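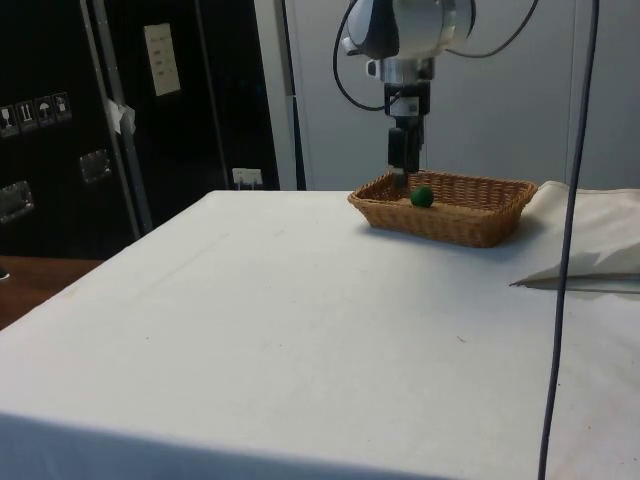
From: Wodeleo list member
To: clolter-crafts
Subject: Re: Basket liners and white table covers
Sent: September, 4:10 pm

> The shallow wicker trays on our display table keep snagging
> the cover. Has anyone found a liner that stays put? Also, the
> fold lines in the white cloth never seem to come out.

On the liner: cut it to the inside of the flat base and stop there. If the sides flare even slightly, a liner cut to the rim size will ride up and bunch in the corners. I use undyed cotton at 200 grams per square meter, washed before cutting. Lighter cloth shifts every time something is taken out.

On the snagging: turn the basket over and feel for cut ends along the base. Trim them flush, then sand lightly. A folded cloth under the basket also works, but it raises one side unless it is folded evenly – keep it to 2 layers.

Fold lines are a storage problem. Roll the cover on a tube. For the existing lines, dampen and press from the back. Small smudges should be treated before pressing, as heat will set some of them.

For small round items such as a single clay or felt ball, a tight weave is enough and I would skip the liner.

The Ramumeo pattern sheet has the base sizes. Mine is number 598, the rectangular one. I have not tried the Bai version.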